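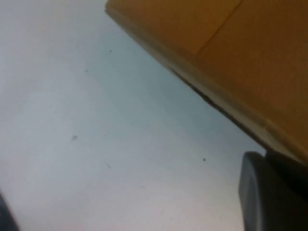

Dark specks on a pale surface, and a bit of orange.

The Last Issue of Langat

The shop in Inbridge opened at nine and I was on the footpath by twenty past eight, which I thought was early until I saw the queue. There was a kid in front of me in a cardboard helmet, a proper Eradon guard helmet with the cheek plates and everything, and her mum was holding the thermos. I loved them both immediately.

"Is it true he dies?" the kid asked me.

"I don't know," I said. "I've stayed off everything for a month."

"Me too," she said, very serious, and we shook hands on it.

I should explain about Langat. Gretico put out the first issue when I was eleven, on paper so cheap the red came off on your thumbs, and it was the best thing I had ever read. A ferryman carries people across a drowned city and each passenger pays him with a secret. That's it, that's the whole book! Every month there was a new passenger and a new secret, and in the corner of every last page there was a tiny lantern that got a little bit dimmer. I didn't notice the lantern until issue 23. I went back through the whole pile on my bedroom floor with a torch, and when I worked out what it meant I ran down the hall and told my dad, who was shaving.

He started reading them after that. He'd never read a comic in his life. He read them in order at the kitchen table, with his glasses pushed up on his forehead, and he'd say things like "I don't trust this bishop" and he was right about the bishop.

We had a deal that whoever got home first wasn't allowed to open the new one. When I moved away we did it over the phone, turning the pages together, and he always cheated by a page. I could hear him breathe in.

The door opened. The bloke behind the counter had the boxes stacked up to his chest and was grinning like it was his own birthday. He told us Gretico had sent him 1,000 copies by mistake and he didn't care, he'd sell them until he was ninety. The kid in the helmet bought one with coins. I bought two.

"One for reading and one for keeping?" he asked.

"Both for reading," I said.

I walked down to the river and sat on the wall by the steps. It was one of those bright November mornings with a bit of wind, and I had to hold the cover down with my elbow. The cover was just the boat. No title, no ferryman, only the boat and the colour of the water, that deep green they'd never managed to print right until now.

I put the second copy next to me on the wall and opened it to the first page. Then I opened mine.

I'm not going to tell you what happens. I'll say the bishop comes back. I'll say there's a double page of Eradon with the tide going out, every roof and stair and window of it, and I looked at it so long my tea went cold. And the last passenger gets in without a word, and the ferryman asks for a secret, and I knew what the answer would be one page early.

I breathed in. Then I reached over and turned the page on the other copy, so he could catch up.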